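Fixing a gripper that drops the last fold

My folding arm did fine on dish towels for weeks, and then on Thursday it started letting go of dark, heavy clothes halfway through the last fold. No error, no beep, just a grip that quit. If yours does the same, try these in order before you order parts (I ordered parts first, don't be me!).

Step 1. Check the log

Mine showed fault 2232, which Jinada lists as "grip force timeout." The fingers close, the force reading never settles, and the controller gives up.

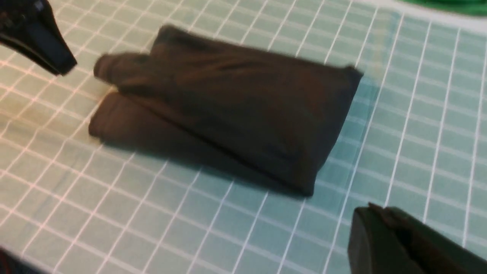
Before you touch anything, hit the stop button and cut the power. I skipped that once and got a pinched thumb. Gladys Valderrama still brings it up.

Step 2. Clean the finger pads

Lint gets packed in there, and dark knits are the worst for it. Wipe both pads with a dry cloth, then run 3 empty open-and-close cycles at low speed. Watch how far down the fingers come, too. If they ride low they'll pinch whatever is under the garment and drag it along.
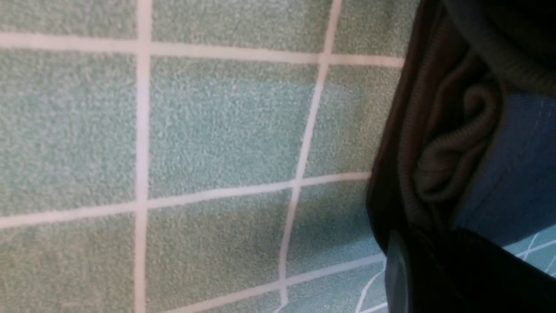
Step 3. Raise the timeout

The default is 100 ms. I doubled it and left the force limit alone. Please don't raise both! Walter Nina did, and he bent a finger.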